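Standby Power in Shared Student Kitchens: Term Project Report

Last updated: October
Shares 100 | Comments 7

1. Why we did this

Our module asked for "a measurable question about everyday energy use". Half the year group chose kettles. We chose the electricity used by things that are switched off, a subject with the advantage that it can be studied while asleep.

2. Where and how

Two shared flats took part, Odell and Sala, both in the same hall and both convinced that the other one wasted more. We borrowed a plug-in Dasard meter from the department and moved it from appliance to appliance, leaving it on each for a full night. Readings were copied into a spreadsheet before the nine o'clock lecture, which explains some of the handwriting in Appendix B.

We left out fridges and freezers, as they have a job to do at night. The oven was wired in and we were told firmly to leave it alone.

3. Results

Over the test period Odell used 1,697 watt-hours on standby and Sala used 1,276. Sala has asked us to put that in bold. After both flats agreed to switch off at the wall before bed, Odell fell to 1,157. Sala's second set of readings was lost when somebody unplugged the meter to save electricity.

The worst offender was a Rastamon speaker dock that no resident would admit to owning. It glowed blue all night and had not, as far as we could establish, played a song since the spring. Microwave clocks came second. Neither of them told the right time.

Phone chargers, which every poster in the building warns about, barely moved the meter when left empty. We checked this twice, having already drawn our own poster.

4. Power strips

Several residents said they would switch off more often if the sockets were easier to reach. Ours are behind the worktop, at a height that suits a determined cat. A strip on the table puts everything within arm's length, though it then competes with dinner.
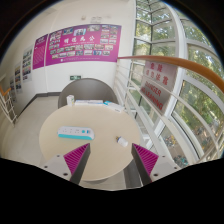
Fig. 1. A long white power strip with a turquoise side, on a round table.

5. Problems

One night per appliance is too few. The two flats also have different numbers of residents and different ideas of bedtime, so comparing them is unfair, whatever Sala says. If we ran it again we would start earlier in the term and tape a note to the meter.

Comments (7)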